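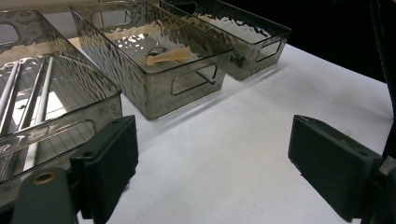 Guides > Sorting tasks > Recording your first set

Last updated 21/12/2019

Sorting into bins is where I like to start new people, and if you have picked up the hand gripper for the first time this morning, welcome! It feels clumsy for an hour or so and then your wrist gets the idea. Before you record a single run, get your table settled. Pick bins you can live with for the whole set, and put them where you can reach every one without twisting your elbow. Smoky gray plastic with a rippled surface, like ours, is a fine choice (the light does funny things in it, and we want the model to meet that early), and long white rods in one bin with a metal-headed utensil in the next gives you two very different things to grab.

Now open the gripper wide and hold it over the bare part of the table. That is your starting pose, and every run begins there. Start the recording, wait for the beep, and count a slow two before you move.

Go in from above. The bin walls are taller than you think when you are looking past your own hand, and a finger pad that clips the rim on the way down will usually spoil the run. Close gently on the rod near its middle, lift straight up until you are well clear, carry it across, and lower it all the way before you let go. Please don't drop things in from a height! Dagný Ravn and I once threw out 44 runs in July over exactly that, and I still feel a little sore about it.

If you fumble a grasp, keep going and try again in the same run. Recoveries are worth having. If you knock a bin out of place, stop, mark the run as bad in Sundumo, and set the table up again.

Do 30 runs, then shift the bins a bit, turn one at an angle, and do another 30. Our Jillasbridge set has 1,758 runs in it, and the first 722 were all recorded with the bins in one layout, so the policy we trained on those was hopeless the moment anybody moved one. Small changes, made often, will save you that trouble.

Upload at the end of each session and put your initials in the notes box.

Valdemar Kvaran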